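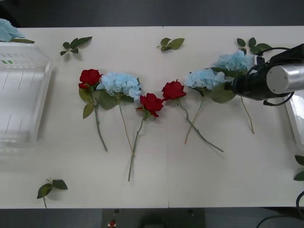

Roses and hydrangeas on the long table, Lomura back room.

My uncle Kastriot bet me 26 dollars that the arm would never make a bouquet. He's sold flowers out of the same shop in Tasden since before I was born, and he thinks anything with a cable belongs in the basement with the boiler.

I should say I'm the one who talked Lomura into letting me run the night tests, so I had some pride in this too. Silk flowers only - Kastriot called them "the dead ones" - and a plain job. Pick up a stem, put it with the others, don't crush anything. My four-year-old cousin does it with dandelions!

"It's thinking," I told him, the first time the gripper stopped over a hydrangea.

"It's sleeping," he said, and peeled an orange.

The thing is, he never looked bored. He kept leaning in. When the fingers got down near the leaves he held his breath, I swear, and when a stem slid away he clicked his tongue like he does at the new girls on Mother's Day. "Lower," he told it. "Hold her lower, by the stem, not by the neck." (He was right, too. I changed the grip height after that and didn't mention it.)

By midnight we had 10 good pickups and nearly 900 bad ones in the log, counting the whole month, and leaves all over the place. I asked if he'd hire it.

"To sweep, maybe," he said. "Can it sweep?"

It can't sweep. I said we'd get to sweeping in June.

He put on his coat, took a rose off the table, turned it around in his fingers and laid it back down with the stem pointing a little more to the left. Then he told me to start it again, he wasn't in a hurry.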